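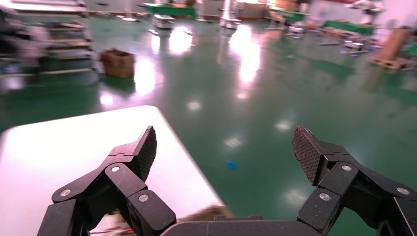 Stop buying cable organizers. I mean it. Every spring some shop manager orders 200 zip pouches or a wall of little labeled drawers, and by May the wires are back in a heap. We did it at Cistmont. Twice.

My case is for the box. Plain cardboard, a divider or 2 down the middle, done. Harnesses go in by the bundle, one kind to a section. Ends up where you can grab them. If a bundle hangs over the side, fine, let it hang.
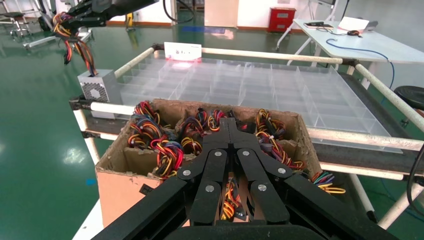
People tell me it looks messy. Sure. But messy in a section is still sorted, and a clear grid tray with a tiny cell for every part only works if the part fits the cell. Wire harnesses don't. They're springy, they have opinions, they grab the one next door. You spend the morning stuffing them back in and then bend a pin.

Cardboard tears, I know. So tear it, toss it, get another. Nobody cries over a box. The drawer unit we bought cost $800 and it holds tape now.

One thing I will be strict on is the floor. Scraps get picked up same day, not friday. And keep the table next to the box clear enough to lay a harness out flat, thats where you find the bad connector.
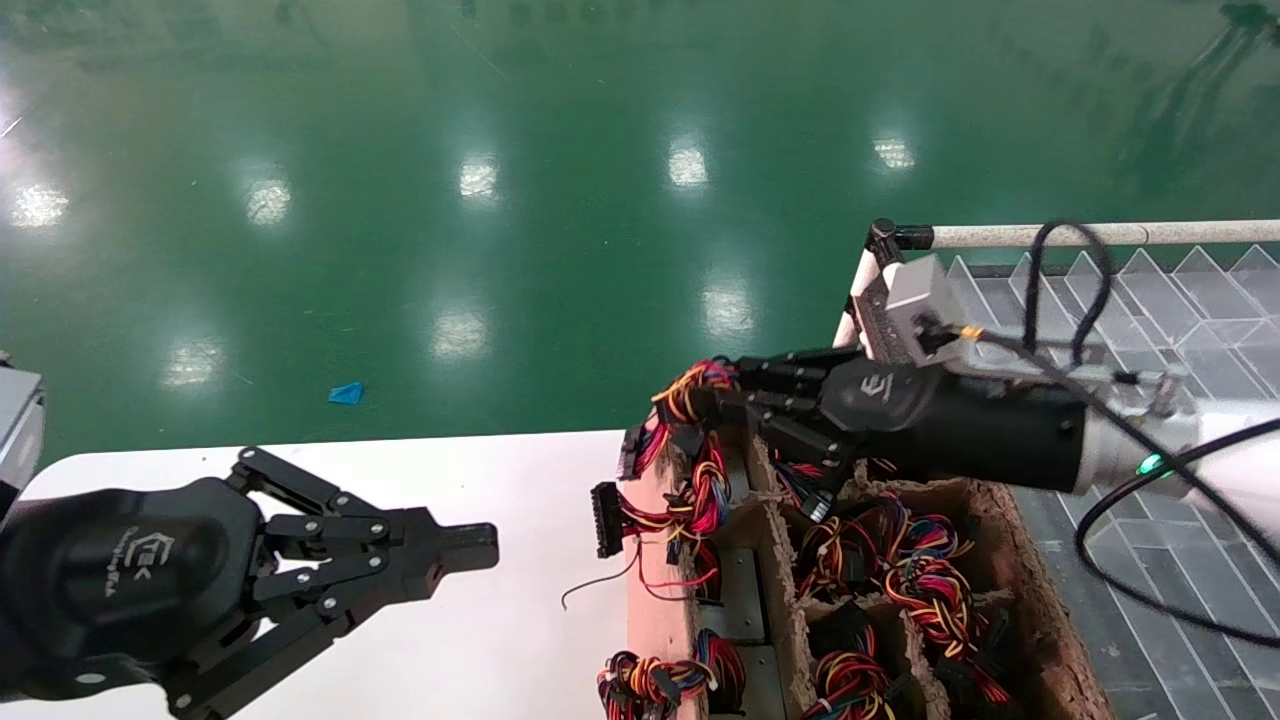 Harnesses in a divided tray, one over the edge.

Disagree? Write in. Bring your drawers.

Darnell Rosenthal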